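4. Placing and Removing Components on the Practice Board

4.1 General

This section applies to the Penport practice board and to all component sets supplied with it. It should be read in full before any component is handled. Persons who have completed Section 3 (Unpacking and Mounting) may proceed directly to 4.3 after confirming that the board is secure on its base.

The components in the set are supplied for handling practice only. They must not be returned to a working computer, even if they show no sign of damage.

4.2 Before You Begin

1. Confirm that no component on the board is connected to a power source.
2. Remove rings, watches and bracelets.
3. Put on the grounding strap and attach its clip to the bench point.
4. Lay out the parts tray with the Orisa label facing you.
5. Check the contents of the tray against the packing sheet. A full set contains 11 loose parts. Report any missing part before continuing.

Note: Room humidity should be no lower than 43 percent. In December and in other dry months, check the reading at the start of each session.

4.3 The Processor Socket and the Drive Caddy

The processor and the drive are handled differently. The processor is held by its edges and lowered flat into the square socket. The drive stays in its plastic caddy at all times and is carried by the caddy alone.
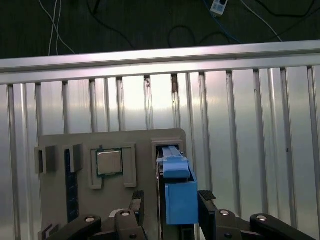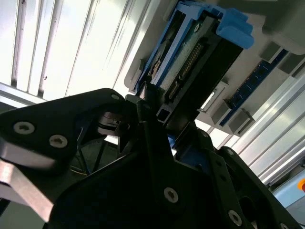
To seat the processor:

1. Hold the processor by two opposite edges. Do not touch the underside.
2. Align the corner mark with the corresponding corner of the socket.
3. Lower the processor until it rests inside the raised border. Do not press.
4. Look across the top of the metal cover at eye level. If one side stands higher than the other, lift the processor out and repeat from step 2.

To insert the drive:

1. Grip the caddy on both long sides, keeping fingers away from the exposed circuit board.
2. Bring the connector end to the mouth of the bay and hold the caddy square to the opening.
3. Slide the caddy in with even pressure until it stops.
4. Close the latch.

CAUTION: The connector pins bend easily. If the caddy meets resistance before it is fully home, withdraw it and check its alignment – never rock it from side to side.

4.4 Removal

Remove components in the reverse order, starting with the drive. Place each part in its own compartment of the tray. Parts must not be stacked. A caddy with a cracked latch is to be set aside and marked with a Rarkel repair tag.

4.5 Records

Enter each completed session on Form 11. Forms are kept at the Padilla training room. Questions about this section should be addressed to Timo Lindemann, Equipment Office, who also issues replacement latches and tray labels.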